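Musbridge Portrait and Wedding Photographers' Circle
Minutes of the ordinary meeting, upstairs at the Tosley Arms

Present: 13 members, one of them by telephone and intermittently.
Apologies: two received, one of which was for last time.

1. Minutes of the previous meeting
Agreed as accurate, with one correction. The sentence "the chair was moved" referred to furniture. No motion was made about the chair, who has asked that this be put down in writing, and now it has been.

2. Matters arising
The reflector lent out in March has come back. It no longer folds. Two members tried to fold it during this item and a third offered advice. It will live behind the piano, opened, until somebody wants a very large silver disc.

The secretary was to write to the hotel at Sunberg about parking for suppliers. The secretary has written. The hotel has replied that suppliers may park wherever they like provided it is somewhere else. 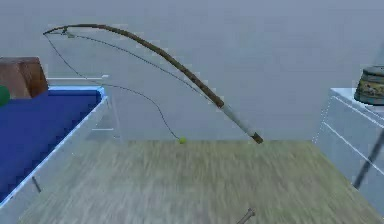 Hayley Entwistle
Minutes Secretary

3. The shared styled shoot
Dinesh Sivakumar reported on plans for the joint shoot at Sunberg walled garden. The idea, for those who missed the last two discussions of it, is that members pool a florist, a dressmaker, a cake and a couple who can stand next to each other without giggling, and everyone goes home with pictures for their portfolio.

The theme was thought to have been settled as "late summer orchard". It was reopened. "Coastal" was proposed and it was pointed out that Sunberg is a good way from any coast. The proposer said coastal was a feeling. After some time the meeting voted for orchard again, by eight to four, the member on the telephone being out of signal.

Dinesh has spoken to the dressmaker at Kalniņš, who will lend two gowns on condition that neither goes near the pond. He asked for this to be minuted in strong terms. Neither gown is to go near the pond.

The florist would like to know the colours by the end of the month. "Peach but not wedding peach" was offered. Dinesh asked whether he could have that as a number off a chart, and Hayley is to find the chart.

Order of shooting was discussed at length. With this many photographers and one couple, it was felt that slots of ten minutes each would be fair, in pairs, drawn from a hat. Objections were raised to the pairs, to the ten minutes and to the hat. A member asked who would be getting the last slot and the good light. It was explained that this was what the hat was for.

Agreed: slots as proposed. Nobody is to stand behind another member's shoulder during their slot and take the same photograph. This has happened before and the meeting knows it has happened before.

4. Money
The balance stood at £1017 before the shoot deposit and the hall hire. After both, it stands at £687. The meeting received these figures in the silence usual for this item.

Subscriptions are unchanged. A request to have the cake paid for by the Circle was turned down, then allowed up to £50 when it was established that everybody present intended to eat it. Anything over that comes out of Dinesh's pocket, and he has said it will be a plain cake.

5. Sharing and crediting
Last year's shoot produced a good set of pictures and a bad fortnight. Two members put the same image at the top of their websites, near enough, and a local blog credited the whole lot to the cake maker.

Hayley had drafted a short set of rules and read them out. All suppliers to be named in every post, spelled properly, including the ņ in Kalniņš, which can be copied and pasted if it can't be found on the keyboard. Nothing to be posted until the couple have seen it. No one to offer the set to a magazine on their own account and then be surprised when it is accepted.

A member asked whether a crop counted as a different photograph. The meeting said no. The member asked whether black and white did. The meeting said no rather more loudly.

Agreed, with one abstention, from the member who asked.

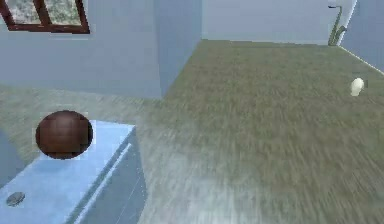
Musbridge, 12/6/20

6. The autumn exhibition
The library has offered its corridor again. It is a good corridor, with people in it, although most of them are on their way to the toilets. Last year's comments book was passed round. The entries included "lovely", "very sharp", "is this the queue" and a drawing of a horse.

It was suggested that prints be hung at one height this time. There was support for this from the taller members. The height itself was held over.

Frames: members are asked to settle on black or natural wood and to stop buying white ones on the grounds that they were on offer. Captions to be typed. No caption to be longer than the photograph is wide.

7. Talks
The talk on off-camera flash was enjoyed by those who stayed for the second half. The next will be on pricing, to be given by Dinesh, who said he would be frank. He was asked how frank. He said he would bring his old price list from Tosley, including the year he did a whole wedding for a voucher.

Offers wanted for the talk after that. One member volunteered to speak on tripods, and had evidently been waiting to be asked. This was noted warmly and left open.

8. Any other business
The kettle in the upstairs room trips the lights if the projector is on. Whoever is making tea must shout first.

Somebody has left a lens cap, 67mm, and somebody else claims it is theirs but cannot say which lens it fits. It will remain in the tin.

The member on the telephone came back at this point and asked what had been decided about coastal. The vote was read out. The member's disappointment was recorded at the member's request.

Actions
Hayley: colour chart; send round the crediting rules; ask the library about hanging rails.
Dinesh: confirm gowns; confirm couple; cake; bring a hat.
All: tell Hayley which slots you cannot do before the draw, and preferably before the day.

Next meeting in the same room, at the usual time, which is half past seven and has been for years.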